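Software Engineer, Perception and Gripper Control

Clisari
Posted Friday, September 16, 2022
Full time, permanent. Closing date: first working day of December.

Clisari writes the software that turns hand-held gripper recordings into motion a robot arm can follow. We are hiring an engineer to work on the part between the camera and the controller: pose tracking, finger width estimation, calibration and the tools our own staff use to check all three.

The team is small. You would be joining 10 people, most of them engineers, on one floor in Kerent. Hardware is built in the workshop next door and you will be expected to go in there and ask questions.

What you would work on

Our tracking code is called Drikus. It takes wide-angle video and inertial data from the gripper and returns a path for the wrist, plus the opening between the fingers at each step. It works well in cluttered rooms. It works less well over plain surfaces, where there are few features to hold on to and the estimate starts to drift sideways. 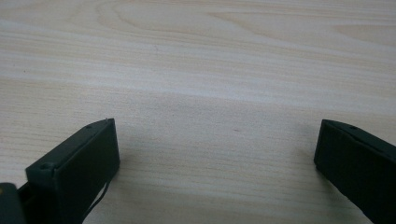 Reducing that drift is the first job. We have a test set of 120 recordings with reference poses, and a nightly run that scores every change against it. At present the worst cases are long, slow passes close to a table with the fingers wide open. You will decide whether the answer lies in the front end, in how we weight the inertial data, or in rejecting bad stretches earlier. You will have time to find out before anyone asks for a fix.

After that, the work spreads out:

Finger width. We read it from the video, using the known shape of the fingers. The current method was written for one finger design and needs to cope with several.

Calibration. It takes about 12 minutes per gripper and should take far less. Much of that time goes on repeating steps that failed without a clear message.

Planning. Goicoechea, our planner, takes the tracked path and checks whether a given arm can reach it at the recorded speed. You would not own it, but you would own the format that feeds it.
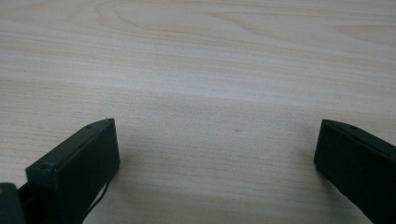

Review tools. Staff look through recordings in a browser viewer and mark the ones that should not be used. It is slow on long recordings, and there is no way to compare two versions of the tracker side by side.

What we need from you

Good C++ and Python. Most of Drikus is C++, and the tooling is Python.
Practical experience with visual-inertial tracking, SLAM or camera calibration, at work or in research.
Comfort with Linux and with reading other people's code.
Clear written English. We write up changes before merging them.

Useful but not required: fisheye lens models, motion planning, front-end work for the viewer. You do not need a degree if you can show us the work.

Hours and place

Standard hours, with up to 2 days a week from home once you have settled in. The rest is in Kerent, as you will need the grippers to hand. We can help with moving costs.

How to apply

Send a CV and a short note on a tracking or calibration problem you have worked on, including what did not work. A link to code is welcome. The process is a phone call, then a half-day visit in which you work on a real recording with one of the team. There are no whiteboard tests. We reply to every application, and travel to the visit is paid.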